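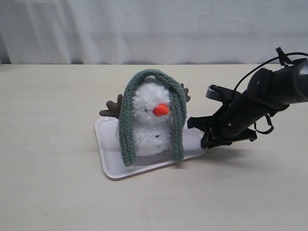
Figure 3. Snowman from the seasonal set, with a green knitted strip over the head and brown corduroy antlers behind it.

4.2 Objects that resist a single label

Most of the 400 objects in the Tully collection gave our sorters no trouble. A spoon was filed as a spoon. The seasonal set was less obliging, and the snowman in Figure 3 took up more of our meetings than its size would justify. It has the two stacked rounds and the orange nose that the category requires, and on that basis Horgan entered it under "snow figures." Buckley, pointing to the antlers, wanted "animals." A third sorter proposed "clothing, knitted" on the strength of the green strip, and was only partly joking.

We had asked each of the 14 sorters to write one line in support of each choice. For the snowman these lines ran long. Several argued that the knitted piece was a scarf that had moved up in the world – others that a thing worn over the head is a hat, whatever its shape. The buttons, two small dark dots nearly lost in the fluff, were cited as decisive by both sides.

Costello's rule (Section 3.1) says that the body decides and the accessories do not. Applied strictly, it makes Figure 3 a snowman. We applied it strictly, and Buckley's objection is recorded in the appendix at her request.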